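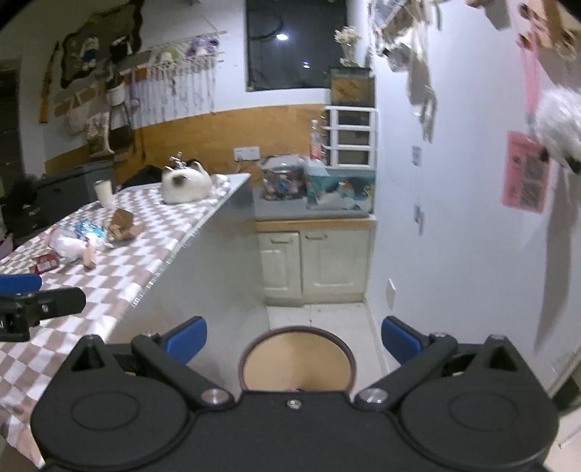
Home Visits News Hardware Notes Contact

The Esodia open day runs once a year in December, and this time I went on the Tuesday, when there are fewer people and you can get your hands on things. I was there for the hand-held grippers. We have been using a Buvow unit at work for a while and I wanted to compare it with what Magesa and Vollstead are making now.

Arūnas Mets ran the gripper bench. He had 4 units out, 2 of them from Magesa, and let visitors take as long as they wanted with each one. You could squeeze the handle, swap the pads and watch the wrist camera picture on a laptop.

The Buvow was the lightest at 300 grams. The trigger is short and the fingers close evenly, but the pads are hard and a plastic cup turned in my grip twice. The first Magesa has soft rubber pads and held the same cup on the first try. It also held a folded cloth by one corner, which the Buvow dropped. The second Magesa is the same body with a longer finger. I found it slower to line up, and the tip flexes when you pull sideways.

The Vollstead is built for larger objects and opens up to 236 mm. I picked up a shoebox with it and put it back down with no trouble. For anything thin it was clumsy. The spring is also stiff, and my hand was tired after a few minutes.

Most of the talk at the bench was about cameras. With a wide lens you get the fingertips and most of the room behind them in one picture, so it is easier to work out where the hand is. A narrow lens shows the contact better. Mets prefers wide for homes, where counters are crowded and the walls have plenty on them for the tracking to hold on to. He said plain white walls and big dark windows give him the most trouble. I asked about pad color, and he said he picks one that stands out from the fingers so that wear is easy to spot.

There was a controller demo in the next room, but it was full until 3 p.m. and I had a train to catch.

Parking is behind the main building - follow the signs for deliveries. Coffee was free, lunch was not. I have asked Magesa for a price on the short-finger version and a spare set of pads.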